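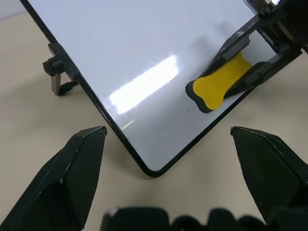
3.2 Coding of plate appearances

Each plate appearance was coded by two readers, Ghazal Soltani and Renato Orellana, working from the scorebooks of the Hanov and Kinodham clubs. The books cover 39 games. A plate appearance was entered as a hit, a walk, an out or an error, and the inning and the number of runners on base were noted beside it. Sacrifice bunts were kept apart from other outs — the two clubs bunt far more often than the rest of the league, and mixing them in would have lowered the averages of players batting second.

The readers worked separately and compared their sheets at the end of each game. Where they disagreed, the entry went to a third reader, Setareh Parsa. Most disagreements were over ground balls that one scorer had marked as a hit and the other as an error. We kept the home scorer's ruling in these cases unless the visiting book gave a written reason for a different call.

Players with fewer than 45 plate appearances were dropped from the averages but kept in the team totals. This removed 7 players, most of them pitchers.

Figure 2. On-base average by place in the batting order, both clubs combined. Open circles are home games and filled circles are road games.

As Figure 2 shows, the leadoff batters reached base more often at home than on the road. The gap narrows from the third place down and is gone by the sixth. Illés found the same pattern in the Busex league, though his sample left out extra innings. We return to this difference in Section 4.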